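How I Look After a Pale Wooden Tabletop
By Rhea Tan
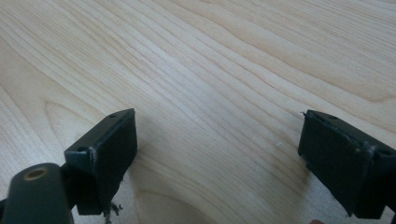
2 min read

I have a soft spot for light wood. The grain on a blond tabletop wanders all over the place, long wavy lines and then suddenly a big rounded arch, and I can lose a whole cup of coffee just following it with my finger. The trouble with pale wood is that it shows everything (ask me about the beet incident in April!), so I've settled into a little routine that keeps mine happy.

What you'll need: two soft cotton cloths, a bowl of lukewarm water, a drop of mild dish soap, and a good lamp you can move around.

Start dry. Clear everything off, and I mean everything, even the fruit bowl, then wipe with a dry cloth along the grain. Where the lines curve, I pick the general direction of the board and stick with it. Crumbs love to hide at the edges, so finish there.

Now get down low with the lamp off to one side and look across the top. Little white specks and dried drips pop right out in that light. Try a fingernail wrapped in cloth first. If a speck won't budge, lay a barely damp cloth on it for 16 seconds or so and try again. No scouring pads, please! I dulled a patch on my old desk that way and my aunt Milagros still brings it up.

Next comes the damp wipe. One drop of soap in the bowl, cloth wrung out until it stops dripping, long strokes from end to end. Go over it again with plain water and dry it right away with the second cloth. Varnish can handle a quick wipe but it doesn't love a puddle.

I skip oil on anything varnished. It just sits on top and gets sticky, and then you have dust stuck to it, and then you're back at the beginning. Oil is for bare wood. If you can't tell which you have, put a drop of water somewhere out of sight. If it beads up, there's a finish on there.

I do the dry wipe every evening and the whole thing every 2 weeks, more often if Jayson has been over with his model paints. Coasters live in the drawer closest to the table, and I've put felt dots under the lamp and the plant pot.

Next up: getting candle wax off a bench, which I've had far too much practice at.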